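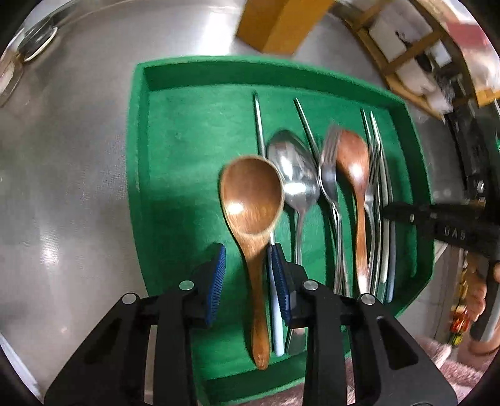
Cutlery tray task, with two hand-held grippers at the steel surface.

Gripper Comparison at Clernley: Frequently Asked Questions

Updated April
By the Clernley Test Kitchen Office

The following answers are intended for departments, partner firms and individual participants who have asked about the gripper comparison at Clernley. They apply to the current round only. Answers relating to the earlier round on bottles and lids have been withdrawn.

What is being compared?

The current round compares hand-held grippers in ordinary kitchen tasks. An operator holds one gripper in each hand and uses them to pick up, move and set down household items. We are interested in how well each pair of fingers and pads takes hold of an item, how easily the operator can see what the fingers are doing, and how tiring the tool is to use over a full session. Robot arms are covered under a separate heading below.

Which designs are included in this round?

Three configurations are under test. The first has slotted black fingers with blue ribbed rubber pads facing each other near the tips, as seen in the photograph at the top of this page. The second, referred to in our forms as the Cindberg set, has a smooth, softer pad and a narrower finger. The third is the Citel set, which closes both fingers along a straight line and keeps the pads parallel throughout. Participants will use all three.

Why was cutlery chosen?

Cutlery is a demanding test of a two-fingered gripper. The items are thin, they lie close together, and a spoon offers the fingers a very different shape at the bowl and at the handle. A mixed tray also puts wood beside polished metal, and a pad that does well on one may slide on the other. Earlier work with cups and boxes produced few differences between designs, and we found it hard to draw anything useful from it.

What does the cutlery task consist of?

The operator begins with a tray in which wooden spoons, metal spoons, forks and other utensils lie side by side. Each item must be lifted clear of the rim and laid on the counter to the left of the tray, with its handle towards the operator. When the tray has been emptied, the items are returned to it in any order. One emptying and one refilling together make up a single run. Each participant completes 10 runs with each set of grippers.

May an item be lifted by either end?

Yes. Operators may take hold of the handle, the neck or the head, and may change their approach from one run to the next. The observer records which part was held. Sliding an item up against the rim before lifting it is allowed and is recorded in the same way. Tipping the tray is not allowed.

What happens if an item is dropped?

A dropped item is noted and the run continues. If it comes to rest on the counter or in the tray, the operator should pick it up again with the gripper. If it falls to the floor, the observer will replace it with a clean one and the clock is not stopped. Runs with drops are kept in the results.

Do both hands have to be used?

Both grippers must be held for the whole run, although the operator is free to do most of the work with one of them. In practice, many operators steady the tray with one gripper and lift with the other. We record this, as a design that needs a second hand to hold the tray still may be less suitable for later use on a single arm.

Is there a camera on the gripper?

Yes, each gripper carries its own camera with a wide lens, pointed along the fingers. The edges of the picture bend and darken noticeably, and this is acceptable for our purposes. The view of the pads and of the item between them matters most. We ask operators to keep sleeves and bracelets away from the lens.

Will the recordings show my face?

They are not meant to. The cameras point down towards the work, and hands and forearms will often be seen. Should a face appear in a recording, that part is removed before the material is passed to anyone outside the office. Participants may ask for all of their recordings to be deleted at any time before the round closes. After it closes, we can remove the recordings but cannot withdraw figures that have already been included in the averages.

How is grip quality judged?

Three measures are taken: the number of attempts before an item leaves the tray, whether it turns or slips between the pads while in the air, and the time taken for the run. The first two are read from the recordings by two observers working separately. Where they disagree, both readings are kept and the item is marked for review.

Turning in the air is the measure that has caused the most discussion. A spoon held near the end of its handle will nearly always swing a little under the weight of the bowl — we count this as a slip only if the operator has to set the spoon down and take hold again.

Does the counter surface affect the results?

It may. The trials take place on a brushed steel surface, and bright patches of reflected light can make thin metal items harder to see in the recordings. The lamps are kept in the same position for all sessions. We have not tried the task on a wooden or laminate worktop and cannot say whether the order of the designs would change.

How long does a session last?

A session with one set of grippers takes one morning or one afternoon. Participants should take a break of 15 minutes after the fifth run, and may ask for further breaks at any point. The three sessions need not follow one another closely, but they must all be finished within the same month. Morning sessions start at 9.30 am.

Is previous experience required?

No. Operators who have never held a gripper of this kind are welcome, and we try to include a fair number of them. Every session opens with practice on a few loose items that do not count towards the results. Participants should be able to stand comfortably at a counter and to close each hand fully against a light spring. Left-handed operators should say so when booking.

How many runs have been completed?

At the time of this update, 152 runs have been recorded and checked. Further runs are waiting to be read by the second observer and are not included in that figure.

Are there any early findings?

A full comparison will be issued when the round closes. Until then we can say that the ribbed pads have held wooden handles securely, and that thin knives lying flat against the tray floor remain difficult for every design. The Cindberg set has drawn complaints about stiffness in the trigger. The supplier has been told, and the springs will be left as they are until the round is over so that all participants use the same tool.

Will the grippers be tested on robot arms?

Yes, under the Danladi project, which follows this round. The 2 designs with the best results will be fitted to a pair of arms and given the same tray and the same set of items. The choice of arm controller has not been settled. Participants in the hand-held trials have no further duties in connection with Danladi.

Can our firm submit a gripper?

Submissions for the current round have closed. Firms wishing to be considered for a later round should send a drawing of the finger and pad, the weight of the complete tool, and the widest opening between the pads. Please do not send samples until asked. We can accept designs with replaceable pads, provided that the same pads are used from the first run to the last.

Are the pads replaced during the trials?

Pads are wiped between sessions and inspected by the observer. A pad that is torn or coming away from the finger is changed, and the change is entered on the session form. Ordinary wear is left alone. The screws on each finger are checked at the start of the day.

Where can I obtain the task sheet and forms?

The task sheet, the observer form and the consent form are available from the Clernley Test Kitchen Office on request. Please state whether you are writing as a participant, a department or a supplier, as the forms differ. Large-print copies can be provided.

This website uses cookies to remember your settings and to count visits to its pages. By continuing to use the site you agree to their use. Accept | Manage settings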